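24th March

Pages 5 and 6, and the trouble with hands

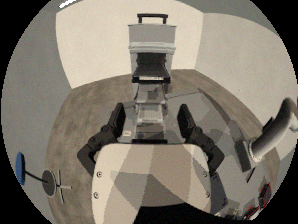 I slept badly and got up before it was light, so I had one hour at the desk before the heating came on. I used it to look again at page 5 of Hirka. Yesterday evening I thought this page was finished. In the morning it was not finished at all. The ferryman holds the rope in the second panel and his hand is like a bunch of carrots. I do not know how I did not see it.

I erased the hand and drew it again, then again. In the end I held the cord of the window blind in my left hand and drew with the right, and this was much better. I should do it at the beginning and not after two hours of suffering, but I write this in my diary every month and I never learn it.

Before noon came the e-mail from Erzsébet Pintér. She has read the whole script for the third time, she is very patient with me. She likes the new beginning. She does not like that the girl explains the flood in a speech balloon on page 3, when we can see the water in the next panel. She wrote, "Let me be frightened by myself." I was a little offended for the time of one coffee. Then I took the balloon away and looked at the page without it, and of course she is right. Now there is a big quiet sky in this place. I must ink it with care, because there are no more words to hide a bad cloud.

She also asked about the language of the old woman. In my own language she speaks like people from the hills, and I cannot find the way to do it in English. If I drop letters she sounds like a cowboy. For now I give her short sentences and no "please." Erzsébet says this is enough and I should stop to worry. I mean, stop worrying. I always mix up these two.

In the afternoon I went to Lengyel for ink and for two nibs. They had the nibs but the ink I use comes only next week. The man at the counter offered me another one, a bit brown, and I bought the small bottle to try. On the smooth paper it dries slowly and I put my sleeve in it. On the rough paper it is beautiful, warm, like in old magazines. I will not change in the middle of a book, but maybe for the cover.

There I also looked at the comics shelf, as always. They have the second volume of Prikance in the new printing. I had the old one when I was 14, with a torn cover and the last pages missing, and for years I did not know how the story ended. I invented my own ending and drew it in a school notebook with a ballpoint pen. I think this was my first comic, really, if somebody asks me. The true ending is sadder than mine and more clever. I read it standing by the shelf and then I felt ashamed and bought it.

The colors in the new printing are too bright for my taste. The night pages had a dirty blue before, and you had to look for the wolves. Now the wolves are very easy to find.

Ollaten answered about the printing. For 300 copies they can keep the price they gave me in the winter, but they need the files earlier than I hoped, and the cover must go first. So the order of my work changes again. I wanted to leave the cover for the end, when I know the characters better. Now I have to draw her face on the front while I am still not sure about her nose. On page 1 it is a bit longer than on page 4. I put the two pages next to each other on the floor and walked around them in my socks, and I decided for the longer nose. It means to correct every small panel on page 4, but they are small.

In the evening I penciled page 6, only the first two rows. It is the kitchen page, and kitchens are heavy work for me, with all the shelves and the lines going to one point. I cheated a little and put a lot of steam over the stove.

My wrist is tired but does not hurt. I did the exercises with the rubber ball and read some more of Prikance in bed, slowly, looking mostly at how he draws rope.

Tomorrow: the nose on page 4, answer to Ollaten, three sketches for the cover. Buy bread.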